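Housekeeping Work and Automation at Astance Family Residences
Speaker notes, Leonardo Sartori, Workplace Relations
Staff forum, Guvbridge, Wednesday, 2:00 p.m.

Opening

Thank the Guvbridge site for hosting. Mention that the building dates from 1912 and that the elevator to the upper hall is out of service until August; anyone who needs the ground-floor room should speak to the front desk at the break.

State the purpose of the session. Astance began recording room-tidying work at the residences last year. Management has been asked what the recordings are for, who may be asked to take part, and what will happen to the hours of the people who do this work today. The talk takes these in turn. Questions on pay scales go to Julián Villanueva, who speaks second.

Background

Room attendants at the family residences carry out two kinds of work. The first is cleaning: floors, bathrooms, linens. The second is putting things back, which means toys, cushions, books and clothing left on beds and floors. In the task survey, attendants named the second kind as the harder one to plan for. A bathroom takes much the same time from one day to the next. A child's bedroom can add up to 40 minutes to a shift, and the schedule has never allowed for it.

Pause here. Attendants in the audience will recognize this and may wish to comment.

The automation project, known internally as Fu, concerns only the second kind of work. No part of the cleaning schedule is included. Please repeat this slowly, as the early notice to staff was unclear on the point and caused concern at several sites.

What the recording work involves

Attendants who join the project work with a hand-held gripper in each hand. They pick up an object, carry it to its container or shelf, and release it. The movement is recorded and later used to train the tidying software. The company has 1423 recordings accepted so far.

Participants report that the first days are slow. A person used to gathering several soft toys in one armful must now lift them one at a time, and must think about where an object can safely be held. Small plastic toys with uneven edges are a common difficulty. Large plush toys are easy to grasp and awkward to place.

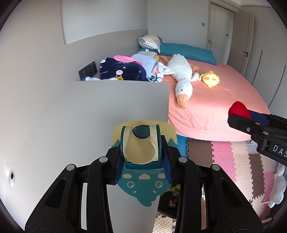
The skill involved is the attendant's own. The engineers at Isex, who supply the software, do not decide how a bedroom should be put in order. They depend on people who know that a family expects the favorite toy to be on the pillow and the small pieces to be out of a toddler's reach. For this reason the company has agreed that recording is skilled work. It is entered on the time sheet under its own code and paid at the senior attendant rate for every hour of recording, including the hours in which no recording is accepted.

If asked: a rejected recording is never counted against the person who made it. Supervisors do not receive rejection figures by name.

What changes for staff

Three changes have already taken effect.

Recording shifts are limited to half a working day. The request came from attendants, who reported tired wrists and forearms after longer periods. The other half of the day is spent on ordinary duties or on review.

Review is a new task. An attendant watches a recording and notes whether the room was left as a family would wish to find it. Several staff members with long service and a reduced ability to lift have moved to review for part of the week. They remain in the housekeeping department and keep their seniority.

The tidying allowance is now a separate line in the daily schedule. This had been requested for years, and it was granted only after the recordings made the length of the work plain to those who write the schedules. The speaker should acknowledge this directly. The delay was the fault of management, and the audience will respect a frank statement more than a polished one.

What has not been decided

Do not make promises under this heading.

No tidying machine is in regular use at any residence. The company does not know when one will be, or how well it will cope with an occupied room. Should one be introduced, the current agreement provides that attendant hours at that site may not be lowered during the trial period. What follows the trial period must be negotiated. Some employees regard this protection as too short, and their representatives have said so in writing. The letter is on the table by the door and everyone is free to take a copy.

Privacy of the families

Recordings are made only in rooms where written consent has been given. Consent may be withdrawn at any time, and the attendant on duty may also stop a recording without giving a reason. Staff do not need to explain the project to guests; a printed sheet is available at reception in all buildings.

Participation

Joining is voluntary. Declining has no effect on shift assignment. Names for the next group are taken by the housekeeping office, and the training lasts one morning.

Hand over to Julián Villanueva for pay scales and the wording of the time sheet code. Keep the floor microphone switched on during the change of speaker.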